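Can a machine tidy your living room yet?

I drove out to Fevport in November with one question for the woman who runs home trials at Zindden: when do I get to stop folding things? She laughed at me before I'd even sat down.

"Everybody starts with folding," she said. "I'd start with picking up. Picking up one piece of cloth off a sofa is still a real job for us."

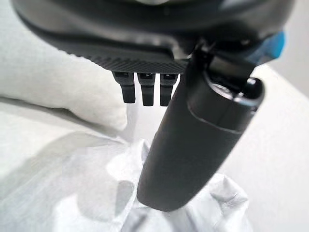
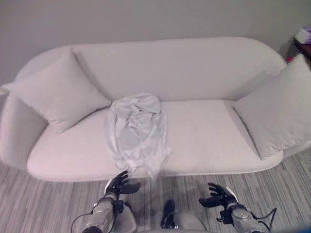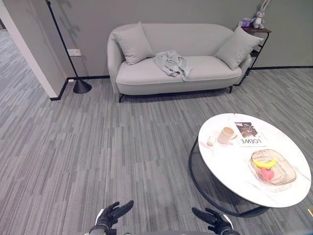 A reader in Riihimäki wrote to me after the first part of this series that her kids leave 19 things on the couch every night and she'd pay good money for a machine that dealt with just the socks. I read that out loud and got a big nod.

"She's my customer," she said. "She isn't asking for a butler."

So what makes cloth so hard? A mug is the same mug every time, she told me, but a shirt has a new shape whenever you drop it. Pale cloth on pale upholstery is worse still (I've lost my own sweater that way, so I sympathize). Her group logged 622 tries at lifting a garment off a seat over the summer, and the machine came away with the garment, and only the garment, in 63 percent of them.

I said that sounded pretty good! She made a face.

"Would you keep a dishwasher that cleaned 63 percent of your plates? And in the rest we grabbed the cushion cover, or pinched air, or pulled it onto the floor and lost track of it."

What about stores? Zindden has a side project called Plorner, meant for clothing shops, where the job is clearing fitting rooms at closing. She thinks that one gets there first. The rooms are small, they're all alike, and a clerk can step in when something gets stuck. Homes have rugs and toys and a coffee table that moved last night.

I pushed her for a number and she gave me four years for picking up, "with a person checking on it." Folding she wouldn't touch.

"Ask me when it can find both sleeves," she said.

I asked who does the laundry at her place. She does, by hand, usually at 10 p.m. with the TV on, and she says she's still faster than anything in the building.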